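Carkunel Teaching Lab
Handout 6: Looking after the two-arm cell
Notes by Gwilym Ellis, with corrections from Rongrong Hou

Last time we covered homing. This week is cables, grippers and the log, a lecture nobody has ever asked to hear twice.

6.1 Cables
A cable has to be long enough for the worst pose the arm can reach, and the worst pose is always the one you didn't test. Run each wrist joint slowly to both ends of its travel and watch the loop the whole way. If it goes tight, stop and re-dress it. If it hangs where the other arm can hook it, same answer. Log any cable past 800 hours, even if it looks fine. They all look fine.

6.2 Grippers
Bring the two grippers close together at creep speed, one hand on the stop button. Check that the fingers are straight and the housings don't wobble on the wrist. Do this with the usual objects on the table - a clear table flatters everybody.

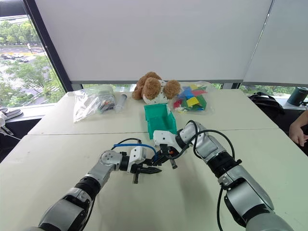 Fig. 6.1. Grippers close together in front of the green bin. Note the blue cable looped over the left housing.

Finger screws get checked every 400 cycles. Sihan Yan's log from March has a gap of 629, which we will discuss in class, kindly.

6.3 The log
Write down the arm (left or right), the joint, what you saw and what you did. "Seems OK now" is entry 47 in the old Budton book, and we still don't know what it was about.

For next time: read the Clomer cable sheet, pages 3 to 5, and bring a hex key set. Liis Krūmiņa has two spares and wants both back.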